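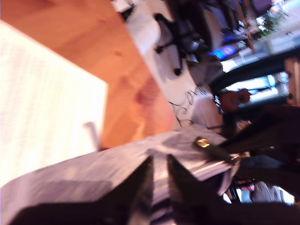
Please can you explain why paper never goes properly flat again once it's been scrunched up, because my brother says you can just iron it and I say you can't. That came in from a reader in Pokbridge, and I've been folding and scrunching things at my kitchen table ever since!

Curious Corner > Everyday Science > Ages 7 and up
February | By Enda Madigan

So who's right, the reader or the brother? Well, they both get a point. But first we have to go inside the paper, and for that you need to imagine you've shrunk down until you're smaller than a crumb.

What is paper made of?

Most paper starts out as trees. The wood gets turned into a soggy mush called pulp, and the mush is full of tiny threads called fibers. They're so thin that it's hard to see just one without a magnifying glass (try tearing a piece of paper slowly and looking at the fuzzy edge, those little hairs are fibers sticking out).

The mush gets spread out flat on a screen, the water drains away, and then it's pressed and dried. As it dries, the fibers grab on to each other. There's no weaving, like there is in a T-shirt. It's more like a plate of spaghetti somebody left out overnight. Have you ever tried to pull that apart? It all comes up in one big lump.

What happens when you make a fold?

Bend a piece of paper gently and let go. It springs back, more or less. The fibers only got stretched a teeny bit and they went home again.

Now fold it and run your fingernail along the fold. This time you've bent the fibers so hard that some of them get squashed or break, and some lose their grip on their neighbors. When you open the paper up, they can't all go back to where they were. That line is called a crease, and it's a weak spot, so the paper will always want to bend there again. People who do origami love this. They make a crease early on, open it up, and use it later like a hinge.

Scrunching is just lots of folding at once, going every which way. You get long creases and short creases and pointy little corners where the creases meet.
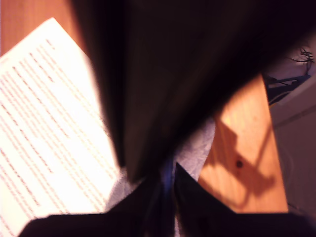 So does ironing work?

Kind of! A warm iron presses the bumps down, and the paper can look a lot better. But the broken fibers stay broken, so if you hold the sheet up near a window and tilt it, you'll usually still find the lines. And please don't try it without a grown-up, irons are nasty when they bite.

Try it yourself

You'll need 3 sheets of the same paper and a heavy book.

1. Leave the first sheet alone.
2. Scrunch the second sheet into a ball, then smooth it out with your hands.
3. Scrunch and smooth the third one too, then put it under the book overnight.
4. In the morning, look at all three from the side. Give each one a shake and listen as well. Which one is the noisiest?

Then take a fresh sheet and see how many times you can fold it in half. Most people get stuck at six or 7, and I gave up at six with a very sore thumb.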